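Unit 307: Workstation Teardown and Rebuild
Handout 4 – Processor, memory, drive and card

Read before the practical session. Bring this handout with you, with the parts record on the last page of the workbook started in pencil.

1. Scope

This handout covers the removal and refitting of the four part types that a bench technician handles most often in a desktop workstation: the processor, the memory modules, the 3.5-inch hard disk drive and the expansion card. Power supply replacement is in Handout 5. Board removal is in Handout 6 and is not attempted in this session.

The work is timed in the final assessment but not in this session. The assessment allows 60 minutes for a full strip and rebuild, including the written record.

2. Terms used

Chassis: the metal body of the computer, including rails, cages and brackets.
Caddy: the plastic carrier that holds a drive and slides or clips into the cage.
Heatsink: the finned metal block that takes heat away from the processor.
Heat spreader: the metal lid on the processor itself.
Retention lever: the lever beside the socket which, when closed, holds the processor under pressure.
DIMM slot: the long slot that takes a memory module.
Touch point: a coloured part of the chassis that is meant to be handled. On many business machines touch points are blue. A blue part may be pressed, lifted or pulled without tools. A part in any other colour should be left alone until its fixing has been found.

3. Laying the machine down

3.1 Shut down from the operating system. Switch off at the wall and remove the mains lead. Hold the power button for a few seconds.

3.2 Clear the bench. A slatted or grooved bench top is acceptable, but small screws will find their way into the grooves, so screws go straight into the lidded pot.

3.3 Lay the tower on its side with the removable panel facing up. Take the panel off and stand it against the wall behind the bench, never on the floor in the walkway.

3.4 Connect the wrist strap to bare metal on the chassis. Painted metal is not a reliable contact.

3.5 Compare the interior with the drawing in the workbook. The layout differs between models, and the drawing is for the Dusby tower only. If your machine is of another make, sketch the positions of the board, the power supply and the drive cage before touching anything.

4. Reading the interior

The largest single object near the board in many workstations is the heatsink. It is tempting to start there. Look first at what crosses it or stands next to it: plastic brackets, latches, support bars and mesh dividers are often fitted over or close to the fins, and some must come away before the heatsink can be lifted. Latches with a coloured tab are released by hand. Look along the latch from the tab to its other end before operating it, so that the direction of travel is known.

Gaps between the heatsink and neighbouring parts are narrow. Connectors standing in these gaps are easily caught by a sleeve or by the strap lead. Route the strap lead away from the board side.

Aluminium fins bend under light finger pressure and the edges can cut. Lift a heatsink by its base or by its fixing frame. A bent fin is to be reported, and is not to be straightened with pliers.
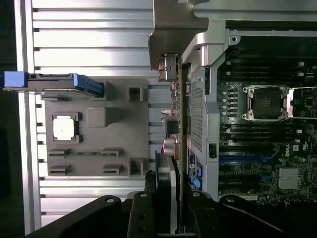
5. Order of removal

The order below is fixed for the session. It takes the parts that obstruct others first and leaves the processor, the part most easily damaged, until the bench is otherwise clear.

5.1 Drive

Disconnect the data cable at the drive end, then the power cable. Grip the plug, not the wire. SATA cables that have been bundled or tangled should be followed by hand from the drive to the board, and the board position written down. Release the caddy by its handle and draw it straight out. Do not tilt the drive while it is still in the cage.

A hard disk should be set down gently. A drop of a few centimetres on to a hard surface is enough to cause damage that does not show until the drive is next run.

5.2 Expansion card

Remove or open the bracket fixing at the rear of the chassis. Check for a slot latch at the inner end. Hold the card by its edges and lift evenly. Rocking the card from end to end is a common fault in assessment and loses a mark each time.

5.3 Memory

Open the slot clips. The module will rise slightly. Lift it by the short edges. Record which slot it came from: a module refitted in the wrong slot may work but at reduced performance, and on some boards the machine will not start.

5.4 Heatsink

Slacken the fixing screws in a diagonal pattern, a turn or two at a time. When all are free, turn the heatsink very slightly to break the paste and lift it. If it does not move, stop. Forcing it can pull the processor out of a closed socket.

Place the heatsink on its side on the bench, with the paste surface facing away from cloth or paper.

5.5 Processor

Unhook the retention lever and raise it fully. Open the load plate if there is one. Lift the processor by two opposite edges and keep it level. Note the position of the corner mark and the notches. Leave the lever raised while the socket is empty unless a socket cover is to be fitted, and keep all tools, screws and cable ends away from the opening.

6. Parking the parts

Removed parts are never stacked, and never left on top of the chassis or the power supply. Each has a place in the parts tray.

The tray is 3D printed and is issued with the bench kit under stores number 2651. Its recesses are shaped for the four part types in this handout. The square pocket is for the processor, laid flat with the heat spreader upwards. The long groove is for a memory module. The narrow slot takes a card standing on edge. The drive stands upright beside it, still in its caddy, with the handle accessible.

Put the tray next to the open chassis on the side of your working hand. The distance from socket to pocket should be as short as possible, and the path should not cross the power supply or any loose cable. Set the tray flat on the bench top. If it rocks, there is a screw under it.

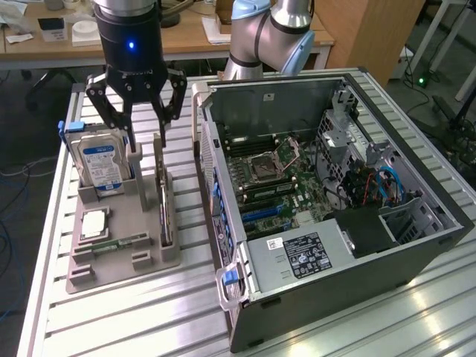 A part that does not seat in its recess under its own weight is the wrong way round or in the wrong recess. Take it out and turn it. The tray is a light print and the upright posts will snap if a drive is levered against them. Broken trays are returned to stores with the number still attached.

Parts with labels are stood with the label readable where the recess allows it. This saves a second handling when the serial number is copied to the record.

7. The parts record

The record is completed while the parts are in the tray, before any are refitted. Required entries:

Part type
Maker and model as printed on the part
Serial number
Slot, bay or connector it came from
Condition on removal
Initials

Where a label cannot be read, write "not legible" and leave no blank. Model numbers are copied in full, including suffix letters. The commonest error in last August's scripts was the omission of the suffix on memory modules, which made two different modules look the same on paper.

Candidates using a Rondex board should note that the slot numbers printed on the board start at zero. Use the printed number and do not convert it.

8. Refitting

Refitting is removal in reverse, with the following additions.

8.1 Processor. Align the corner mark, lower the processor level and let go. It must sit without pressure. Close the plate and lever. The lever needs firm pressure and the feel of this should be learnt on the practice socket first.

8.2 Paste. Clean both surfaces with the Paro wipes supplied. Apply a small amount at the centre of the heat spreader. Do not spread it with a finger.

8.3 Heatsink. Lower it straight down. Start all screws by hand, then tighten in the same diagonal pattern. Refit any bracket or latch that crosses the fins and check that it has engaged at both ends. Reconnect the fan, if one is fitted, before going on.

8.4 Memory. Match the notch to the key in the slot. Press both ends until the clips close.

8.5 Card. Press home evenly and fix the bracket.

8.6 Drive. Slide the caddy in until it clicks. Power cable first, then data. Cables must not lie across the heatsink or touch a fan.

8.7 Check the tray. Every recess should be empty. Check the screw pot against the number written down at the start.

Close the panel only when the machine has passed the start-up test. Stand the tower upright again before the test if its drive cage is of the hanging type.

9. Common faults after rebuild

No display, fans running: memory not fully seated. Reseat before looking further.

Starts and stops within seconds: processor power lead left off, or heatsink not in full contact.

Drive not listed: data cable loose at one end, or moved to a port that is disabled in the firmware settings. Compare with the record.

Case warning at start-up: panel switch not pressed. Refit the panel fully and restart.

Rattle when the tower is moved: loose screw. Do not power the machine until it has been found.

10. Preparation for next session

Read sections 1 to 3 of Handout 5. Complete questions 4, 5 and 9 in the workbook. The Yu bench sheets are held in the library at shelf mark 3087 and may be copied but not borrowed.

Wrist straps are to be tested at the start of each session and the result entered on the bench card. Straps that fail go in the red bin by the door.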